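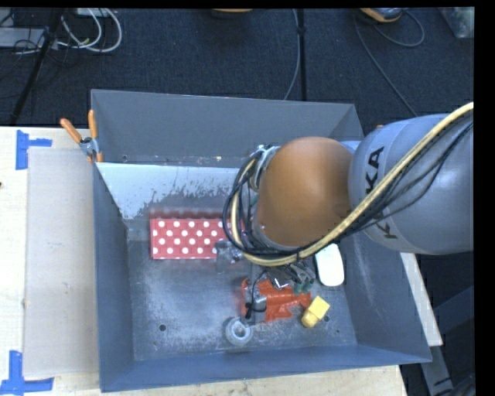 Which gripper is best for picking mixed objects out of a bin?

Whichever one still has a plan when the object is soft. In our trials the soft-fingered gripper got more things out overall, and the parallel jaw was better on anything with two flat sides and a bit of self-respect.

Bin picking with two grippers: project report
Apinya Panyasiri, Mathis Bouvier, Jummai Amadi
Supervisor: Aleksandra Walczak

1. What we set out to do

The original proposal promised a comparison of four grippers. Two of those needed an air supply the lab did not have until May, so this report compares two. We kept the arm, the bin and the picking software (Starum, the department's own planner) the same throughout and changed only what was bolted to the end.

2. Set-up

The arm is a KUKA, worked over an open grey metal bin with sloping sides. The bin has had a long career and its floor is badly scratched, which matters more than we expected (see section 4). It sits on a wooden table with a spring clamp on the rim. Cables and hose run along the outside of the arm and loop round the joint above the gripper, so we limited the wrist rotation in software after the first afternoon. Mathis would like it recorded that he suggested this in the morning.

We used 12 objects, chosen to be annoying in different ways: boxes, rings, small blocks, something shiny, something see-through and something that crumples. They were tipped in by hand before each run. A pick counted if the object cleared the rim and stayed held until the arm reached the drop point.

3. Results

We logged 1582 attempts, of which 1343 counted as picks across both grippers. That sounds splendid until you notice that the polka-dot box accounts for a large share of them. It was picked nearly every time by everything, and Jummai wanted to leave it out of the totals as a matter of principle. We left it in and mention it here instead.

The soft fingers did best on rounded and crumpled things. The parallel jaw was quicker to close and more accurate on boxes, but it tended to nudge round objects up the slope and then close neatly on air.

4. Problems

Most failures were not really the gripper's fault. The depth camera struggled with shiny and translucent items, and Starum sometimes proposed a very confident grasp on a scratch in the floor. We masked the worst patches, after which it found new ones.

Objects that settled against the foot of a slope were also difficult. With both grippers the palm came close to the bin wall before the fingers were low enough, and the planner gave up. Fidelina Urrego in the workshop made us a longer adaptor plate, which helped the parallel jaw and made the soft one wobble.

5. If we did it again

We would weigh the objects first – we did it at the end, with one already lost – and we would fix the lighting before collecting anything. We would also book the lab for the mornings. The remaining two grippers are in the cupboard, still in their boxes, for next year's group.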